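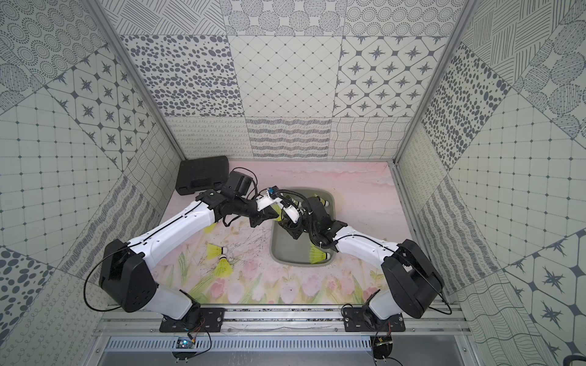

*Petecas amarelas com base de cortiça branca, no tabuleiro cinzento e sobre o tapete de tulipas.*

## Conservação das petecas

Recomenda-se guardar as petecas na vertical, com a cortiça para baixo, em local fresco e sem luz direta. As saias deformadas devem ser separadas antes da arrumação.

O tapete limpa-se com pano húmido e 5 ml de detergente neutro em 200 ml de água. Não se utilizam esfregões abrasivos sobre a superfície pintada.

Dúvidas: Marjatta Riihimäki, Isolville.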